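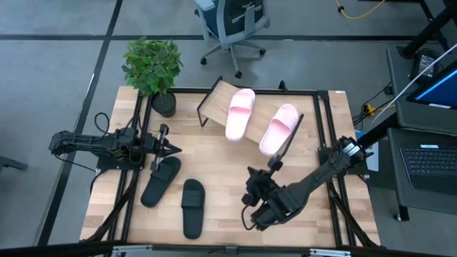
How much of our budget should go on the bits that aren't the robot arms?

More than you'd think. Put a third of it aside for the table, frame, cables, power and spare parts before you choose any arms, and you won't be stuck in January with two lovely arms and nothing to bolt them to.

Full post, as the title box only lets me have one line: we're a small group at the Wametti workshop and we've just been told we can have a bench with a pair of arms for household tidying tasks. Shoes onto a rack, cups onto a shelf, that sort of thing. I'm over the moon! I've been reading spec sheets every evening. The arms I keep coming back to are the Jomov ones, but a friend of the workshop swears by Bisht, and the order form has to be in before we close for the holidays. So far my list says "2 arms, 2 grippers, laptop" and then goes blank. What am I missing, and is it daft to buy both arms at once?
Posted by tidybench, December 7, 2023

benchrat
The short answer at the top is mine (the mods moved it up), so let me fill it in a bit.

Start with the table. Buy a solid wooden top, the heaviest you can carry up your stairs, and put a metal frame round it with rails down both sides. The arms go on the rails. Ours were screwed straight into the wood for the first few months and every time we wanted to shift one by a hand's width it was a whole afternoon with the drill. Rails cost us 311 for the set including brackets and I'd pay it again tomorrow.

Then cables. Order longer than you measured, because the arm needs slack at full stretch and a tight cable will pull out of its socket halfway through a run. Clips and ties too – a big bag.

Other lines I'd add to your form:
a separate desk for the laptop and screen, so nobody leans on the robot table while typing
spare gripper fingers, at least one full set per arm
a power strip with its own switch, within reach of whoever is standing nearest
clamps, any size, you will use them all
things for the arms to pick up

That last one sounds silly but do write it down. Sandals, a little shoe rack, a plant pot, all of it comes out of somebody's pocket otherwise. We spent 60 in one go at a household shop and had a brilliant time doing it. Get pairs in different colours and try a few kinds of sole, as soft ones behave quite differently in a gripper from stiff ones.

As for both arms at once: yes, if they're the same model. Setting up two together is hardly more work than setting up one, and when one plays up you've got a good one beside it to compare with. Have fun with it, the first shoe you get onto a rack is a great feeling.

marrowfield
Bisht. We have had one at Horura for a while and no complaints. Ask for the 10 per cent off if you are a club, it isn't on the website.

gluepot
Agree with nearly all of benchrat's list, though I'd hold off on the rails if money is really tight. Clamp the base plates to the table edge for the first month and see where you want the arms. You might find your reach is fine where it is. I'd move that money to spare motors, as a replacement took ages to reach us and everything stood still while we waited.

On Jomov or Bisht, ring both and ask how long a single spare joint takes to arrive. Ask what it costs as well, and whether you can fit it yourselves or have to send the whole arm back. I chose on that and never regretted it. Also measure your doorway before you order the table top. Please tell us what you end up getting – I love seeing these benches come together!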